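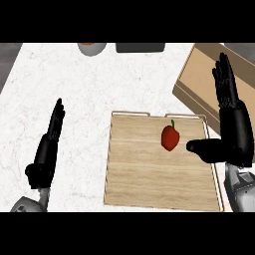
A wooden tray on a white marble countertop.

Clellbridge language school moves its evening culture program to Brelo hall

The Clellbridge language school will run its evening culture program from a single venue starting in July. Concerts, dance nights and film screenings for enrolled students, until now spread over several rented rooms in the old town, will take place in the Brelo hall on Joseph Street.

The hall seats 100 people on one level. The stage is 6 meters wide and has a sprung wooden floor, a requirement set by the dance companies that perform for the school. Amplification is used for spoken introductions only. Guitar and voice are performed without microphones, and the rear wall has been fitted with absorbent panels to shorten the echo.

According to the school, students used 2,455 places in the evening program last year. Dance nights filled first in most months. Film screenings drew the smallest audiences and will be cut back to one per month, with subtitles in the language being taught.

Each event will be held in three parts: a short talk before the performance, the performance itself, and a conversation session in the foyer afterward. The talk is given at two language levels in separate rooms. Students at beginner level receive a printed word list the day before, covering terms for instruments, steps and song forms. The conversation session is optional and ends at 10:30 p.m.

Doors open at 7:15 p.m. and performances begin at 8 p.m. Late arrivals will be admitted at the first break between pieces. Seats are not numbered. Two spaces at the front left are kept for wheelchair users and should be requested when booking.

Booking is handled through Drusel, the scheduling system already in use for class changes and exam registration. Students log in with their course number and may reserve one place for themselves and one for a guest. Reservations close at noon on the day of the event — any unclaimed places are then released to the waiting list. A student who fails to attend 3 reserved events in one term loses booking rights until the next term begins.

The program remains included in the course fee for students on courses of four weeks or longer. Those on shorter courses, and all guests, pay at the door. Card payment only.

Tickets already issued for the earlier venues stay valid and do not need to be exchanged. The walking tours and the choir are not affected by the move and will continue to meet at the school's main entrance.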